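### 4.2 Handgeführte Greifer in der Demonstrationsarbeit

Die Einführung handgeführter Greifer hat bei Flenia vor allem die Zusammensetzung der Arbeit verändert. Bis zum Juli des Vorjahres bestand die Tätigkeit der Datenabteilung überwiegend aus dem Nachbearbeiten von Bewegungsspuren, die an stationären Roboterarmen mit Fernsteuerung aufgezeichnet worden waren. Die Beschäftigten saßen an Bildschirmarbeitsplätzen, die Arme standen im Nebenraum und wurden von zwei Technikern bedient. Mit der Umstellung auf das von Cimik eingerichtete Verfahren verlagerte sich ein erheblicher Teil der Arbeitszeit in die körperliche Ausführung alltäglicher Handgriffe. Die Beschäftigten führen die Greifer nun selbst und erzeugen damit die Vorlagen, aus denen die Steuerungsmodelle für die Sortierlinien des Auftraggebers Hulton gelernt werden.

Die Untersuchungsgruppe umfasst 31 Beschäftigte, von denen der größere Teil zuvor in der Kommissionierung tätig war. Grundlage der folgenden Ausführungen sind leitfadengestützte Interviews, Schichtprotokolle sowie die teilnehmende Beobachtung in den Aufnahmeräumen. Im Beobachtungszeitraum wurden 1365 Einzeldemonstrationen protokolliert. Rund die Hälfte der Protokollbögen enthält neben den Pflichtangaben freie Anmerkungen, die gesondert kodiert wurden (vgl. Abschnitt 3.4).

Die Aufgabe »Obst greifen und ablegen« gilt unter den Beschäftigten als Einstiegsaufgabe. Sie wird mit zwei Greifern ausgeführt und verlangt eine Dosierung der Schließkraft, die bei weichen Früchten als deutlich anspruchsvoller beschrieben wird als bei Zitrusfrüchten. Abbildung 3 gibt einen Moment aus der Bearbeitung dieser Aufgabe wieder.
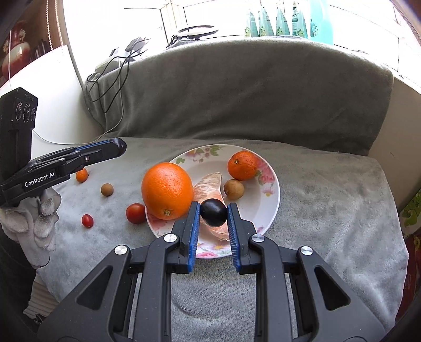

**Abbildung 3:** Greifen einer Pflaume über einem Teller mit Blumendekor; links ein zweiter handgeführter Greifer, gehalten mit weißem Stoffhandschuh.

Drei Befunde sind für die Frage nach der Veränderung der Arbeit von Bedeutung. Erstens berichten die Befragten übereinstimmend von einer Verlangsamung der eigenen Bewegungen. Wer mit der bloßen Hand eine Frucht umlegt, verfügt über Tastsinn und mehrere Finger, während am Werkzeug zwei gegenüberliegende Backen zur Verfügung stehen und der Druck nur mittelbar wahrgenommen wird. Eine Befragte mit langjähriger Erfahrung in der Kommissionierung beschrieb dies als »Arbeiten mit fremden Fingern« (Interview 9). Die Eingewöhnung dauerte nach Angaben der Schichtleitung in der Regel zwei Wochen, in Einzelfällen erheblich länger.

Zweitens hat sich der Begriff des Fehlers verschoben. In der Kommissionierung galt eine fallengelassene Ware als Mangel und wurde der jeweiligen Person zugerechnet. In der Demonstrationsarbeit wird ein misslungener Griff dagegen mit einer Kennung versehen und kann als Negativbeispiel weiterverwendet werden. Die Befragten bewerten dies unterschiedlich. Jüngere Beschäftigte nannten die Regelung entlastend, mehrere ältere gaben an, einen abgebrochenen Griff lieber zu wiederholen, als ihn zu kennzeichnen. Eine solche Wiederholung ist nach der geltenden Arbeitsanweisung zulässig, wird jedoch nicht auf das Tagessoll angerechnet. Der Betriebsrat hat hierzu eine Klarstellung verlangt, die zum Zeitpunkt der Erhebung noch ausstand.

Drittens betrifft die Umstellung die Gestaltung des Arbeitsumfelds. Das Aufnahmekonzept sieht vor, dass die Aufgaben in wohnlich eingerichteten Räumen ausgeführt werden, um Lichtverhältnisse und Untergründe zu variieren. Gearbeitet wird unter anderem an Sitzmöbeln mit aufgelegten Decken, also auf nachgiebigen Flächen. Für die Beschäftigten bedeutet dies häufig eine vorgebeugte Haltung, die in den Schichtprotokollen als häufigste Ursache körperlicher Beschwerden erscheint. Die Anordnung der Gegenstände wird zwischen den Durchgängen verändert. Teller und Schalen werden ausgetauscht, Früchte liegen teils im Gefäß, teils frei auf der Decke.
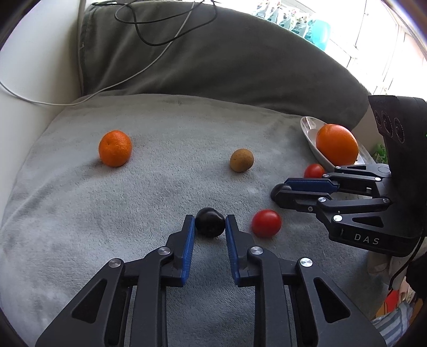
Dieser wiederkehrende Umbau der Arbeitsfläche ist in der Zeitvorgabe nur unvollständig abgebildet. Das Tagessoll bezieht sich allein auf abgeschlossene Demonstrationen. Vorbereitende Tätigkeiten wie das Bereitlegen der Gegenstände, die Kontrolle der Kabelwege und das Reinigen der Fingerauflagen werden pauschal berücksichtigt. Aus den Schichtprotokollen geht hervor, dass an Tagen mit häufigem Szenenwechsel das Soll regelmäßig unterschritten wurde, ohne dass sich die Qualität der Aufnahmen in der Nachprüfung verschlechtert hätte. Camargo weist in seiner betriebsinternen Auswertung darauf hin, dass über 700 Demonstrationen auf Tage mit mehr als einem Umbau entfielen (Wagner Camargo, interner Bericht an die Werksleitung, Dienstag, 10. Januar). Seine Empfehlung, die Rüstzeit gesondert zu erfassen, wurde am Standort Frota versuchsweise übernommen.

Hinsichtlich der Qualifikation ergibt sich ein uneinheitliches Bild. Die Demonstrationsarbeit setzt keine technische Ausbildung voraus und wurde von der Personalabteilung zunächst als angelernte Tätigkeit eingestuft. Die Beobachtungen legen nahe, dass diese Einstufung den tatsächlichen Anforderungen nicht vollständig gerecht wird. Geübte Beschäftigte planen den Zugriff beider Greifer im Voraus, vermeiden Verdeckungen vor den Kameras und erkennen ungeeignete Ausgangslagen, bevor die Aufzeichnung beginnt. Dieses Wissen wird bislang mündlich weitergegeben. Eine schriftliche Einweisung liegt vor, beschränkt sich aber auf Bedienung und Arbeitsschutz.

Offen bleibt, wie sich der Bedarf an dieser Tätigkeit entwickelt, wenn die gelernten Modelle an den Sortierlinien in den Regelbetrieb übergehen. Mehrere Befragte sprachen diesen Punkt von sich aus an. Die Werksleitung verweist auf neue Aufgabenklassen, für die weiterhin Vorlagen benötigt würden; eine verbindliche Zusage über den laufenden Auftrag hinaus besteht nicht. Auf die damit verbundenen Erwartungen der Beschäftigten geht Abschnitt 4.3 ein.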